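Gikex Releases Version 6 of Its Water Network Pressure Software
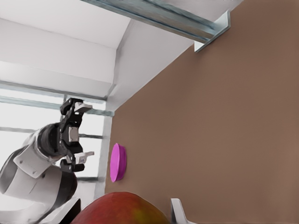
A rendered view with a brown wall panel and a red fruit. Image: Gikex

BRISTHAM, Monday, December 9, 2019 - Gikex today released version 6 of Kamath, its pressure monitoring and leak location software for small and mid-size water utilities. The release adds a new method for setting night flow limits, a rewritten alarm queue, and direct import of pressure logger files. Existing license holders can install it at no charge.

Kamath reads flow and pressure data from district meters and pressure loggers and compares them with a hydraulic model of the network. When measured values move away from the model, the software marks the pipe sections most likely to be leaking and places them in a list for field crews. It does not control pumps or valves.

Night flow limits

Earlier versions used one fixed limit for each district. The limit was entered by hand and often left unchanged for years. Version 6 calculates the limit from the previous 30 nights of data and updates it each morning. Nights with a known main break, a hydrant test or a meter fault can be excluded. Excluded nights stay in the record and are printed in the monthly report with the reason code that was entered.

Utilities that prefer a fixed limit can keep it. The setting is made per district, so fixed and calculated limits can be used in the same network.

Large overnight users such as laundries and food plants can be entered as separate metered loads. Their use is subtracted from the district total before the limit is applied. Where a customer meter reports only once a day, the software spreads the volume over the hours listed in the customer record.

Alarm queue

Alarms from neighboring districts that share a boundary valve are now grouped. In version 5, a boundary valve left open after maintenance could raise a separate alarm on each side, one for high inflow and one for low. Version 6 shows a single entry with both readings and the valve number. Operators can split a grouped entry if they find that the alarms have different causes.

The queue can be sorted by estimated loss, time open or pipe material. Closed alarms require a closing code. The former "other" code has been removed and replaced with a free text field.

Logger import

Logger files can be loaded without first being converted to the Gikex format. The import screen shows the time zone, the pressure unit and the logging interval found in the file and asks the operator to confirm them. Files with gaps are accepted. Gaps longer than 2 hours are marked on the chart and are not filled.

Elevation is taken from the node in the hydraulic model to which the logger is assigned. If a logger is moved, the old assignment is kept with its end date so that earlier readings remain correct.

Field test in Ridgate

Version 6 was tested on the Ridgate distribution network beginning in March. The network has 3,738 service connections and a mix of cast iron, ductile iron and PVC mains. It is supplied by gravity from a storage tank, with a booster station for the upper pressure zone.

During the test, versions 5 and 6 were run side by side on the same data. Field crews worked from the version 6 list. The comparison covered alarm handling, logger import and report output. Two changes were made as a result: the pressure chart now opens on the last full day instead of the current one, and the crew list prints street names ahead of pipe numbers.

The upper zone needed separate treatment. Pressure there rises and falls with the booster station cycle, and the calculated limit was at first set too high. A smoothing option was added for zones supplied by pumps. It is off by default and should be turned on before the first night of data is collected.

Upgrade notes

Version 6 opens network models saved in version 5. Models saved in version 4 or earlier must be opened and saved in version 5 first. Alarm history is carried over, but entries closed with the "other" code will appear with an empty text field.

The database format has changed. Once a database has been upgraded it cannot be read by earlier versions, and Gikex recommends a full backup before installation. Utilities that send reports to a billing or asset management system should check the column order, as the district code now comes before the date.

Availability

Kamath version 6 is available now through the customer download page. The installation guide and the revised operator manual are supplied with the software. Version 5 will continue to receive error corrections but no new functions.

About Gikex

Gikex develops measurement and modeling software for drinking water and wastewater utilities. The company is based in Bristham.

Press contact
Gikex Press Office, Bristham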